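Faken Table Oil, satin, 233 ml
Item number 3506
Home > Wood care > Oils and waxes > Table oil

In stock. Sent from our workshop on the next working day.
Prices on this page are valid from 1 May 2019.

Faken Table Oil is a thin oil with a small part of hard wax, made for tables and other indoor furniture of solid wood. It goes into the wood and leaves only a very fine layer on the surface, so you still feel the grain when you put your hand on it. We have used it on all our own repair work for many years, and in January we began to fill it in a smaller can for private customers, who often wrote to us that the old can was too large for one table.

The can holds 233 ml. For a dining table of normal size this is enough for two coats on the top, and usually something stays for the care later in the year. Old and very dry wood drinks much more. If your table was never oiled, or if it was sanded down completely, please order two cans at the same time.

What you can use it on

The oil is suitable for oak, beech, birch, ash, maple, cherry, walnut and pine. It is also good for small objects such as trays, boxes, picture ledges and wooden handles. Veneer can be oiled too, but it must be done with a thin coat and the rest must be taken off quickly, as too much liquid can lift an old veneer at the joints.

It can't be used on lacquered or painted surfaces. The oil has no way to go in there, and it will stay sticky on the top for days. To find out which surface you have, put one drop of water in a place where it does not disturb. If the drop makes the wood a little darker after ten minutes, the surface is open and can take oil. If the drop sits there round and clear, you most probably have lacquer, and this must be sanded off first.

We don't recommend it for garden furniture. For outside use please look at Hidier Deck Oil, which has a protection against sun.

Clear or tinted

Table Oil comes in three versions. All of them have the same satin shine when they are dry.

Clear: Makes the wood warmer and a little darker, in the same way as water does. This is our usual advice when you aren't sure.
Natural: Has a very small amount of white pigment. It keeps light woods close to the color they have after sanding.
Dark brown: Gives a deep tone on oak and walnut. On beech and maple it can become spotted, please make a test first.

The three versions can be mixed with each other. Write down how much you took of each one — it is very difficult to meet the same tone a second time without a note.

Preparation

The surface must be clean, dry and free from old wax. Clean it with Ita Wood Soap and warm water, let it dry for one night, and then sand it in the direction of the grain. Begin with 120 paper if the table has rings and scratches, go to 150, and finish with 180. Please do not sand finer than this. A surface that is too smooth closes itself and takes the oil badly.

Take away the dust with a vacuum cleaner and after this with a cloth that is slightly damp. Look under the edge also. Dust from there likes to come back into the fresh oil.

How to apply

1. Stir the can well to the bottom. Do not shake it, this makes bubbles.
2. Put on a thin coat with a cotton cloth or a flat brush. Work with the grain.
3. Wait 16 minutes. Where the wood looks dry again, give a little more.
4. Take off everything that still stands on the surface with a clean cloth. The table should look dull now and not wet.
5. Let it dry for 8 hours with an open window.
6. Rub the surface lightly with a fine pad and repeat steps two to five.

The table can be used carefully on the next day. Until the oil is fully hard, please leave no wet glasses on it and don't cover it with a tablecloth or with plastic. This takes one week in a warm room and up to two weeks in a cold one.

Important for your safety: cloths with oil on them can start to burn by themselves when they lie together in a heap. Spread them flat outside to dry, or put them in a closed metal container with water. Please do this also with the small cloth you used only for the edge. Keep the can away from children.

Choosing a tone for your room 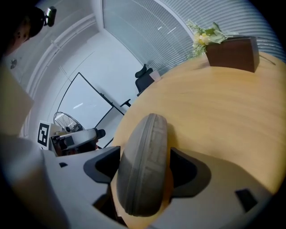 Customers often ask us if all the wood in a room must have the same color, and our answer is no. It looks calmer when there is a clear difference between the pieces than when three browns are nearly the same and none of them fits. A round table in a light, honey-colored wood goes well with a dark brown wooden box standing near its rim, and a slightly reddish tone in the box is no problem at all. If you want to keep a table top as pale as this, choose Natural for the first coat and Clear for the second. For a box in the dark tone, take Dark brown and leave it on only half of the time, then look at it in daylight before you decide about more. Objects which stand on an oiled table should have felt under them in the first weeks.

For round tables we have one more small advice. The grain runs in one direction over the whole top, so follow it with the cloth also when you come to the curve, and do not wipe around in a circle. The end grain at two sides of the rim takes more oil than the rest and can become darker. Wet these parts with very little oil first, wipe them off, and then do the top.

Care through the year

For daily cleaning a damp cloth is enough. Once a month you can wash the top with a spoon of Ita Wood Soap in one liter of warm water. Do not use cleaners for glass or for the kitchen, they take the oil out of the wood and leave gray places. When water doesn't make drops on the surface anymore, it is time for a new thin coat. In a family with small children this can be two times in a year, in a quiet household once is enough.

A ring from a hot cup can mostly be repaired without sanding the whole table. Rub the place with the fine pad and a few drops of oil, wait, and wipe it dry. If the ring is black, there was iron and water together, and this goes deeper. Write to us before you try something strong.

Technical details

Content: 233 ml
Shine: satin
Base: linseed oil and carnauba wax, with a drying agent free from lead
Smell: mild, gone after some days
Between coats: 8 hours at room temperature
Fully hard: one to two weeks
Storage: cool, free from frost, lid well closed
Keeps after opening: one year. If a skin has formed on the top, cut it out and sieve the rest through an old stocking.

Goes together with

Ita Wood Soap, for cleaning before and after
Adebisi cotton cloths, washed, without threads coming off
Adebisi fine pad, white
Hidier Deck Oil, for wood outside

Questions we receive by mail

Can I use the oil on a cutting board?
For boards where you cut bread, yes, when it is fully hard. For boards which are washed every day we prefer a pure oil without wax, and we will gladly send you the name of one.

My table is still sticky after three days. What did I do wrong?
Too much oil has stayed on the wood. Put a very small amount of fresh oil on a cloth, rub the sticky places until they become soft, and wipe everything off with a dry cloth. After this let it dry with more air.

Can I put the oil over the one from another maker?
In most cases yes, if the old oil is dry and the surface is sanded lightly. Make a test on the underside — it costs one evening and you will sleep better.

Do you sell samples?
Yes, small sample bottles of all three tones are available. One bottle is enough for a surface of the size of a book. Please tell us in the order which kind of wood you have.

Orders and advice

You can order with the form on this site or by telephone in the mornings. Kulsoom Tarar answers all questions about tones and old surfaces. It helps her very much if you send a photo made in daylight, with a white sheet of paper lying on the wood. Closed cans can be returned within 30 days. Mixed tones we can't take back.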